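Print this item | E-mail this item

Can a machine tidy up yet? Notes from the Civano visit

28/02/2018

Members who came along to Civano will remember that the question on the sign-up sheet was a simple one: when will a machine be able to do the chores? Most of us had laundry, dishes and the floor of a child's bedroom in mind. Those who work at Riltwood were thinking of the kitting bench, where parts still get picked out of bins by hand and set in trays, 622 trays in a good week.

Encarnación Collado showed us around and took questions for most of the morning. She used to run a packing line at Quintana before she moved to robot work, and she answered the way a line supervisor would. She told us early on that no machine she has worked with could be left alone in an ordinary kitchen. It might do one job in that kitchen, if the job was set up for it and someone had spent weeks on the setup.

The job she had for us was toy building bricks. Two arms share a bench, and the bricks have to be picked up and put together. A four-year-old does this without being asked. For an arm it covers a good deal of what makes chores hard. The pieces are small, they lie at odd angles, and they only go together if they are lined up and pushed with the right force.

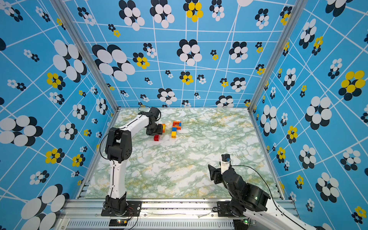

Why bricks and not socks

Several people asked why anyone would bother with toys when the laundry is waiting. Collado's answer was that a brick keeps its shape. A sock is a different shape every time you drop it, and a wet one is different again. If an arm can't reliably put one stiff piece on top of another, there is not much point in handing it a fitted sheet.

She also said bricks are easy to score. The piece is seated or it is not. With a folded towel you can argue all afternoon about whether it is folded well enough, and she has sat through those arguments.

She gave us numbers from her own notebook for an earlier round of stacking trials. Out of 1364 tries at placing a single piece, 419 had to be stopped or done over. Some of those were dropped pieces. More of them were pieces set down slightly crooked, so that the next one would not go on. She pointed out that a person working a bench at that rate would be moved to another job by lunch. She also pointed out that the year before, it was worse.

Speed is the other trouble. A person will reach, grab and place without thinking of it as three separate moves. The arms take each part of the job slowly, and a small error in the first part has to be made up in the next. Collado would not give us a figure for how long a full build should take. She said it depends on the order of the pieces and on how well the first ones are seated, and that anyone who quotes a single number is selling something.

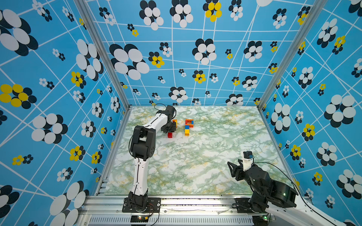
We asked about the second arm. On a shop floor the usual argument for two arms is that one can hold while the other works, the way you hold a jar with one hand and turn the lid with the other. Getting two arms to share a small space without bumping is its own problem, though, and much of the time one of them does the work while the other stays out of the way. Anyone who has cooked with a relative in a narrow kitchen will follow this.

The Seteretti people in our group wanted to know about cost. Collado said the arms are no longer the part that worries her. The hours are. Each new task means somebody has to set it up, watch it, reset it and write down what went wrong. For a plant that makes the same thing all year, those hours can be spread out. For a house, where the job is dishes at seven and toys at eight, they can't be, at least not so far.
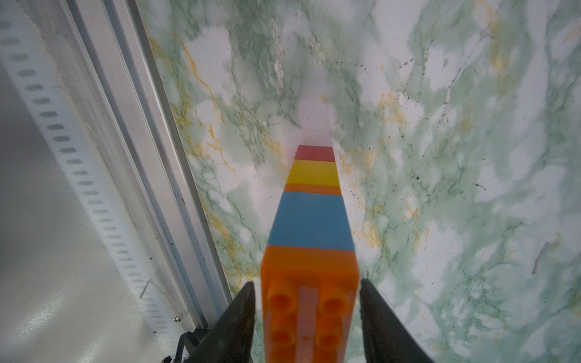
Height was what the Riltwood group kept coming back to. Their trays go three deep on the cart and they wanted to know what happens to accuracy as a pile goes up. Collado said every layer adds its own small error, and that from over the top an arm has a poor view of how straight things are lower down. You can see what she means from the gripper's side of things, where an orange brick is closest, between the two black fingers, and the blue, yellow and red below it narrow to thin bands. A slight lean near the bottom would be hard to judge from there. A person would bend down and look from the side.

Nine of us stayed after lunch to talk about what could be used now. The general feeling was that fixed jobs with stiff parts are worth pricing, and that anything with cloth, cables or bags should wait. Riltwood will look at one station on the kitting bench and leave the rest alone. Collado suggested they start by writing down every way a part can land in the bin, and said the list would be longer than they expect.

As for the house, she still does her own dishes. She did say she would pay for a machine that only emptied the dishwasher, even a slow one, provided it knew where the lids go.

We plan to go back in October. If you would like to come, give your name to the office and say whether you need a ride. Closed shoes are required on the floor.

Print this item | E-mail this item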